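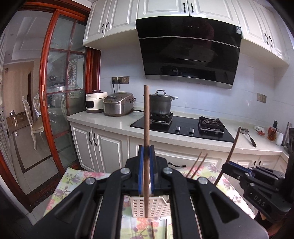
Chopstick duty at the Plevon house in Tendby, with the white holder waiting on the tablecloth.

Open house in Tendby puts visitors to work on the chopsticks

TENDBY – Residents who wondered what goes on behind the curtains of the corner house on Ouellet Street got their answer at an open afternoon in November. People go in there and put chopsticks away. Then they take them out and put them away again.

The house is leased by Plevon, a small robotics company that moved to town in the spring and has since been the subject of more neighborhood theories than it probably deserves. It records people doing household chores with hand-held grippers, then uses the recordings to teach its robot, Vulta, to do the same chores by itself. The company invited the public in between 1 and 5 p.m., on the condition that shoes came off at the door and groups were kept to nine at a time.

Visitors who came for a laboratory got a kitchen, and a fairly nice one. It has white cabinets, a gas cooktop with a stockpot on the burner, and a rice cooker that several people asked about in more detail than they asked about the robot. The table has a flowered cloth on it, pink and purple, of the kind most people in Tendby have eaten a holiday meal off at least once. A guide explained that a machine trained only on bare steel benches tends to come apart at the sight of a floral print. One man in the second group said he had the same trouble.

The chore of the day was simple to describe. Pick up a chopstick with the gripper, turn it upright and lower it into a white plastic holder with slots in the sides. The gripper is black, about as elegant as a bicycle brake, and has a pair of jaws with blue pads on the inside. Staff worked with one in each hand and made it look like a mild form of knitting.

Then the public had a go. Each visitor who wanted a turn was given four minutes, a short safety talk and a chopstick. The results were humbling. A chopstick held by fingers is a very obedient object. Held by two flat pads at the end of a tool, it swings, tips and points at the range hood when you wanted it pointing at the table. A good many ended up under chairs. A retired dentist, who had been heard telling the line that this would be no problem for someone in her profession, used her full four minutes and asked for another four.

Children did better than anyone, which surprised the adults and did not appear to surprise the staff. A boy of grade school age got his first chopstick into the holder, put down the gripper and asked what else they had. They had spoons.

According to a sheet taped up in the hallway, the house has banked 609 usable recordings of the chopstick job so far. A worker on a good shift can add up to 88. The word "usable" drew a few questions. A recording is thrown out if the chopstick is dropped and rolls out of reach, if a hand gets into the act to help, or if the person stops halfway to scratch their nose. Staff said the nose problem was larger than outsiders would guess, and that it got worse as soon as you told people about it. The afternoon's crowd offered strong support for this.

Recordings made by visitors will not be used. Plevon put this down to paperwork, and the crowd was polite enough to leave it there.

The robot itself was in the garage, which is where the line went next. Vulta is a pair of arms on a wheeled base, parked in front of a folding table with its own holder and its own supply of chopsticks. It ran the same chore for each group, unassisted, while a staff member stood near a red stop button with the relaxed look of a lifeguard at a wading pool.

It is not fast. Vulta approached its first chopstick the way you might approach a strange dog. It paused over it, moved a little left, thought better of that and moved back. The arm came down, the jaws closed, and the chopstick rose into the air to the kind of silence usually reserved for putting greens. It went into the holder. People clapped. The second went in as well. The third hit the rim, and Vulta carried on through the rest of the motion with an empty gripper, lowering nothing into the holder with great care. It got a bigger hand for that one.

By the late groups the garage crowd had picked favorites among the chopsticks, and there was a small groan when one of the lighter ones rolled off the table and had to be fetched. A staff member confirmed that fetching is still a human job and is expected to remain so for a while.

Questions were taken in the driveway, next to a tray of cookies. The neighbors wanted to know about parking, and were told that the two vans would be moved off the street before the snow comes. They wanted to know about the lights being on at 11 at night, and were told there is a late shift. Was anything being recorded outside the house? No, the company said, only indoors, and mostly the table.

Someone asked what it was all for. The answer was that a machine able to pick up something thin and slippery and stand it on end ought to find a lot of other kitchen work easier. Pens, toothbrushes and thermometers were mentioned. A woman near the back asked if it could do a whole sink of dishes, and was told not yet. She asked when. The company said it did not give dates. She took a cookie and said her husband had been giving the same answer for years.

There was also a question about jobs, asked with a straight face in a town where nobody at present is paid to put away chopsticks except the people inside that house. Plevon said it is hiring, in fact, and handed out a flyer. The work is part time, mornings or evenings, with no experience needed. The flyer lists steady hands as a plus. The dentist took two copies.

Next on the schedule for the kitchen are jar lids and folding dish towels, the second of which staff discussed in lowered voices. The chopsticks will continue in the meantime. Plevon said it may open the doors again in the spring and hopes to have Vulta in the kitchen by then, though the step up from the garage is a sticking point and someone will have to build a ramp.

Anyone who left a pair of gray wool gloves on the hall bench can ring the side bell and ask for them. The front one doesn't work.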